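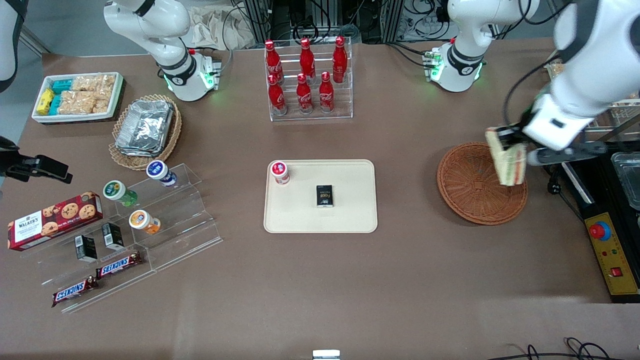 Snack table, layout B. Coke rack at the back, sandwich at the round basket.

30 June 2015

Redid the table layout for the Lultport counter. Layout A from April was too spread out, everything ended up at the corners and the middle was dead. New one has the beige tray in the center and stock around it.

Where things go now:
Cokes - clear rack, top center, two rows of three. Back row sits a bit higher so you can still see the labels. Keep.
Bars - white tray, upper left. Yellow wrap, teal wrap, granola in the clear packs. Packed pretty tight, maybe too tight, try taking a few out.
Foil containers - stacked in the wicker basket next to the bars.
Sandwiches - round basket.
Small drinks - stepped display, left front. Blue and white label on top step, then green, orange lower down.
Walker's cookies at the left end of the same display, two little black boxes beside it. Snickers flat at the front.

Center tray has just the small white bottle w/ red cap and the black box for now. Meant to be the order tray so shoud be clear before each order. Write that on the sheet.

Stepped display: Dedia one, 185 mm deep. Measured it twice, got 185 both times, catalog number is wrong. The Rokalholm one is wider but wobbles when you lift from the top step. Not using it.

Cloth bag still bunched up behind the rack. Find a hook for it or put it under the table.

Sandwich wrap: Mạc sent the thinner film, roll of 100. Crinkles more, and the fold comes open if you pick it up by the end. Pinch the middle. Would go back to the old film if there's any left in the cabnet.

Stock sheet, before I forget: bars are 2,735 on the sheet, bin tag says 3,877. Not the same thing at all, someone added the Rokalholm delivery twice or not at all. Recount before ordering any more.

To do
- labels for the basket rims
- second clear rack? ask Dedia for price
- swap Snickers and cookies, see if front is easier to reach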